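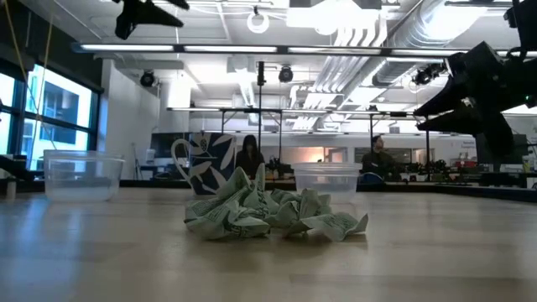
Two-finger gripper choice for thin, floppy stuff (paper, film, cloth)

Asked by Joyce Mollel, 4/20/20

Hi all! We have two arms on one table and I'm finally getting to the fun part, which is picking fingers. The things I want to pick up are a mix: crumpled paper, a mug, clear plastic tubs. Right now I'm going back and forth between the Rovetti parallel gripper with the long tapered fingers and the Flisora with wide flat pads.

The Rovetti gets under the edge of a crumpled sheet beautifully, and I could watch it all day. But on a mug handle it twists. The Flisora holds the mug like a rock and then just pushes the paper around the table. I gave each one 40 tries on paper and the Rovetti won easily, but I didn't write down how the paper was lying each time, so take that with salt.

Second question, the clear tubs. My depth camera sees the table straight through them, and in the afternoon there's window glare on the wood as well. Do people fix this with a different camera or in software? I'd love to keep the camera I have.

3 answers

Helmi Saarinen
Accepted answer

Oh, I love this problem. Keep the tapered fingers and change the tips! I run the same Rovetti and glued thin silicone sheet to the inside faces, starting a little back from the point so the very end stays bare and slippery. The bare part slides under paper, the rubber part grabs the handle. Go in deeper on the mug so the handle sits against the rubber and doesn't pivot on the tips.

Also turn your force down for paper. I was running mine way too high for months and tearing sheets in half. And approach a crumpled sheet from a peak if it has one, straight down, with the fingers open just a bit wider than the fold. Flat flaps are much harder, so I leave those for last.

For the tubs, I stopped trusting depth completely. I find the rim in the color picture and use the known table height plus the tub height, and that gets me close enough to grab. Pull a blind down while you're testing or you'll chase the glare forever (I did).

Saimi Eskola

Agree with Helmi on the tips. One thing to add: check your cable loops before you compare anything. On our right arm the gripper cable was pulling at the wrist, so one gripper looked worse than it was. Swap the grippers between arms and run it again. I'd do 4 paper shapes, the same ones for both, and take a photo of each so you can crumple it back to something similar. Would love to see your numbers if you do!

Myrtle Ferreira

suction cup?? works great on my boxes

Comment from Joyce Mollel: Tried suction on the crumpled paper, it can't seal on the folds. Fine on the lids though! Silicone is ordered, will report back.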